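The Long Bench

Shared workshop tables get used hard and looked after badly. A closer look at one butcher-block top, and at how to choose, finish and lay out your own.

By Nisreen Rizk

Butcher block has been a standard bench surface for so long that most buyers stop asking questions once they have settled on a length. The term covers a fair range of construction. In the trade it usually means solid timber strips glued edge to edge, with the long grain facing up. End-grain block, the checkerboard type used under cleavers, is a different product with a different price, and it is wasted on a bench that will hold small parts and hand tools.

Edge-grain tops move across their width with the seasons. A top fixed rigidly to a steel frame will cup or split along a glue line, often in its first dry winter. The fixings need to allow for that movement. Slotted brackets are the simplest method, with the slots running across the grain. Figure-eight fasteners also work on timber frames. Leave the centre fixing tight and the outer ones just snug.

Colour is a poor guide to quality. Strips cut from different boards take light and oil differently, and a top that looks uniform in the showroom will often show its joins after a year. At Prirkley, a bench supplier in Plindidstead, strips are sorted by moisture content before glue-up and by colour only if the customer asks. The workshop holds the timber for 18 days before machining. Colour sorting adds cost and does nothing for flatness.

Layout on a long table

The usual fault with a long bench is that every part of it becomes storage. The better arrangement is to give one long edge to the things that stay out and keep the rest of the width for work. Items set in a line can be reached without leaning over each other, and a missing one is noticed sooner.

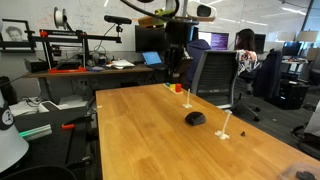
Blocks, pegs on cross-shaped bases and a computer mouse set out along one side of the tabletop. The planks vary slightly from amber to tan.

Bases matter more than people expect. A thin upright on a flat cross will stand on a true surface and rock on one that has cupped. Anyone who works with small stands or jigs will learn the state of the top quickly. To check it properly, lay a straightedge across the width at both ends and in the middle, then along both diagonals. A gap of less than a millimetre can be ignored for general use. Anything larger should be dealt with before the finish goes on.

Loose pieces want a container. A round tub with translucent walls suits black fasteners and fittings, which are easy to lose in a drawer and hard to find on a dark floor. A single small part left directly on pale timber is at least visible. Shallow trays do the same job for blocks and other pieces that need to stay in order, and a tray can be lifted away in one movement when the surface is wanted.

Keep paper and cable on a separate surface if the room allows it. Cable drags, and the plugs at the end of it dent softwood and mark oil finishes. Where power has to come to the bench, run it beneath the top and bring it up at the back through a grommet.

Finish

Three finishes are in common use. Mineral oil is easy to apply and easy to renew, and it gives almost no protection against glue or solvent. Hardwax oil costs more, cures harder and can be patched locally. Polyurethane film gives the best resistance until it is scratched through, after which the whole face generally has to be sanded.

For a bench that is handled daily, hardwax oil is the sensible choice. The Arnholm product used on our own test panel went on in two thin coats, with 15 hours between them, and was buffed by hand with a white pad. We left the underside bare on one panel and sealed it on another. The bare panel cupped. Both faces should get the same number of coats, including the parts hidden by the frame.

Adhesive tape is handy for marking positions on a finished edge. Use a low-tack type, wait until the oil has fully cured, and peel it back slowly at a flat angle. Residue will come off with a little mineral spirits on a rag. Lay the rag flat outdoors to dry before you throw it out.

Buying

A Buenaventura edge-grain top in the medium thickness sells for $355 without legs. Delivery is extra and the carrier will not bring it past the front door. Look at the underside before signing. Filler is acceptable there in small amounts, but open glue lines are grounds for return. Store the top flat on battens, with air on both faces, until the frame is ready.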